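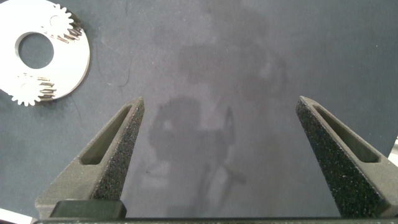
Dark grey felt-like work surface, with two black slotted gripper fingers.

ILGATE HALL USERS' GROUP
Minutes of the meeting held on 3 December 2025

Present: Wichai Jitpraphai (chair), Kamol Phetsri, Sunee Sriwong, Rattana Yimyam (minutes)
Apologies: Waraporn Hemmin

1. Minutes of the last meeting
Agreed, with one correction - item 4 should read "north store", not "north door".

2. Heating
KP reported that the Gradell boiler had cut out on 5 occasions. The pressure readings were normal each time. The engineer suspects the flue sensor and has quoted 2,996 pounds for a new sensor, control board and labour. SS asked for the sensor to be priced separately. Agreed to defer until that price is received.
Action: KP

3. Roof gutter, Esteves Road side
The joint above the kitchen window has been resealed. The downpipe bracket is still missing. RY to ask the contractor for a date.
Action: RY

4. Hire charges
Proposal to raise the small room rate to 15 pounds per session. Carried, WJ abstaining. Existing bookings to be honoured at the old rate until 31 December.

5. Storage
Two groups have left items in the corridor again. The fire route must be kept clear. SS to write to both and copy in WH.
Action: SS

6. Any other business
Side gate key - spare now held by KP.
The Hisomine floor cleaner is not to be used on the stage.

Next meeting: date to be circulated by RY.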